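Search products, part numbers, manuals Go

Clestetti T4 hand-held gripper: fingers, fitting and upkeep

The T4 is a two-finger gripper carried and closed by hand. It is supplied by Stusitz with one pair of fingers fitted and one spare pair in the box. Part number for the finger pair is 566. Mass with fingers fitted is 380 g.

Fitting the fingers

Open the jaws fully and lock the trigger. Slide each finger on to its carrier until it meets the stop, then fit the screws finger-tight. Close the jaws slowly. The tips should meet along their whole width. Tighten the screws a quarter turn at a time, left and right alternately, and check the tips again. Left and right fingers are not interchangeable.

Fingers should be replaced as a pair. A new finger run against a worn one pulls thin objects to one side, and the error grows with jaw opening. 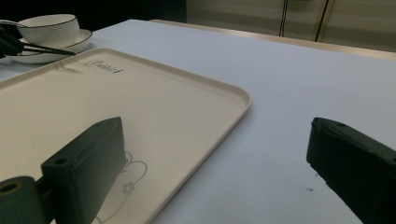

Do the fingers have to be recalibrated after every change?

Run the width calibration once after a change of fingers and again the next morning, before the first session. Between changes, a monthly check against the gauge block is enough.

Routine care

Wipe the fingers with a damp cloth at the end of each session. Do not use solvent. Light scuffing has no effect on grip. Cracks near a screw hole do, and a cracked finger must come off at once.

Grease the slide every 2,222 closures, as shown on the trigger counter. Use a thin film of the grease supplied and work the jaws ten times. Remove any surplus before it reaches the tips.

If the jaws stick half open, take off both fingers and try the slide alone. If it then moves freely, the screws were too tight. If it still sticks, return the unit to Stusitz.

Reader comments (3)

Abubakar: Part 566 went on without trouble. The old screws were too short, so order the screw set with it.

Liên Tăng: The May revision of the manual gives the calibration steps in a different order. Which one applies?

Stusitz parts desk: Follow the manual packed with the unit.

Related items
Trakedness gauge block
Clestetti screw set, T4
Clestetti slide grease, small tube
Clestetti trigger spring, T4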